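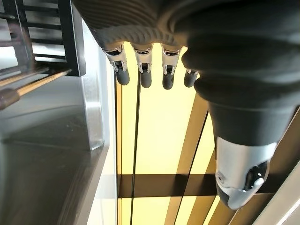
*Hand von hinten, Finger hängend, Daumen rechts im Vordergrund.*

**31. Januar 2024, Küchenzeile**

Regelblatt für die Spülmaschinenaufgabe überarbeitet. Der alte Stand stammt vom Oktober und passt an mehreren Stellen nicht mehr zu dem, was wir machen.

Gilt ab jetzt:

- Kabel am Arm vor jeder Serie abfahren, volle Drehung am Handgelenk, Blick auf die Schlaufe.
- Fingerkuppen vor dem ersten Griff prüfen: Risse, Fett, lockere Schrauben. Befund ins Heft, auch wenn nichts ist.
- Geschirrkorb ganz herausziehen, bevor der Arm freigegeben wird. Halb offen zählt als zu.
- Niemand greift in den Korb, solange die Antriebe bestromt sind. Erst Stopp, dann Hand.

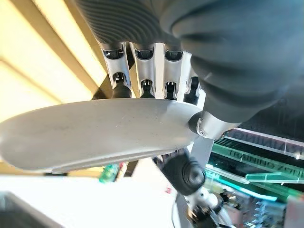

*Heller Teller (oder flache Schale) an den Fingerkuppen, von unten. Rechts das Schild »TRAINING ZONE«.*

Zur Zone selbst: Wer nicht auf der Liste steht, bleibt draußen, auch für kurze Fragen. Asabe Briggs möchte zusätzlich eine Bodenmarkierung. Bin dafür, muss aber zur Norm für den Rest der Halle passen. Klärt sie mit Olleto.

Griffkraft: Grenzwert bleibt vorerst, wie er im Naltero-Profil steht. Änderungen nur zu zweit und mit Eintrag.

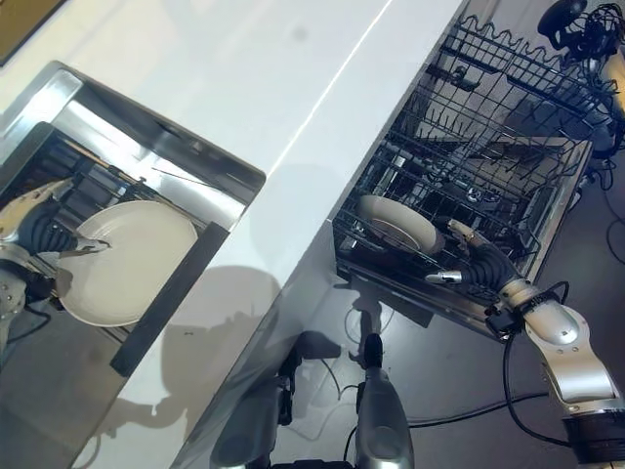

Offen ist die Regel für beidarmiges Arbeiten. Mein Vorschlag: Ein Arm darf erst über die Korbkante, wenn der andere steht oder über dem Becken bleibt. Kostet Zeit, ist aber leicht zu prüfen. Das Protokoll hat 395 Einträge, davon 3 ohne Unterschrift. Die trage ich nicht nach, die werden gestrichen.

Noch zu tun: Blatt ausdrucken, alten Aushang abnehmen, Kopie an Karent.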